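Notebook, desk supplies, April

Afternoon entry, started 2:51 and probably going to run long because I'm having a great time with this.

The question on the table is still the same one from last month: where do the small whiteboard things live? We have two boards in the main room and one in the hallway, and until now every eraser has ended up on whichever windowsill was closest. I finally opened the bone-shaped foam ones from the supply drawer and I love them. Colored top, black backing, easy to grab from either end because of the knobs. Red, yellow, blue and green. Pankaj Chaturvedi thinks they look like dog treats and wants them kept away from the snack shelf (fair!).

I've been trying them with the little two-tier slatted shelf, the brown wooden one that used to hold tea at the Lurkico office. Put it at the back, spread the erasers out on the leafy mat in front, and started working out what goes where. The mat is staying, by the way. Vines and small brown flowers, very grandma's kitchen, and the bright colors stand out on it so well that I can spot a stray right away. 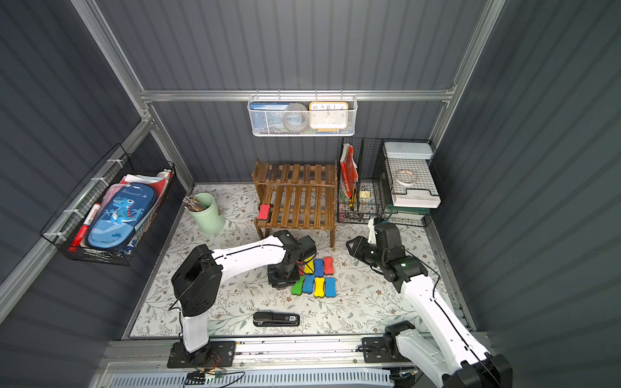 Notes on the shelf so far. The lower tier is the right home for erasers. You can reach in from the front without knocking whatever is on top, and a bone laid along the front edge is easy to pick up again. The upper tier I want for markers, but they roll, so they need a tray or a shallow box. There's a Pokix tray in the hallway cabinet that might fit, 90 mm deep if the label is right. Must measure before I get excited. (Already excited.)

The stapler is the odd one out. It's black, it's longer than it looks, and it wants to lie flat. Pankaj says put it on the top tier and be done. I'd keep it down at the front of the mat where your hand goes first, at least until the paper side of this is sorted.

Sorting by color: tried it in my head, dropped it. People grab the closest one and put it back anywhere, and that's fine. Mixed rows look more cheerful anyway.

To do
- measure the Pokix tray against the upper tier
- ask Peng for the spare felt pads for the shelf legs
- new label for the drawer, the old one still says "tape"
- wipe test on the hallway board, 3 passes with each color, see if any of them leave streaks

Pankaj just came by and moved my marker box again. Will pick this up after the wipe test.

2 comments · 3 shares

Recent entries
Drawer dividers, second try
Which tape goes where
The Avard label maker and its tiny font
Hallway cabinet, before and after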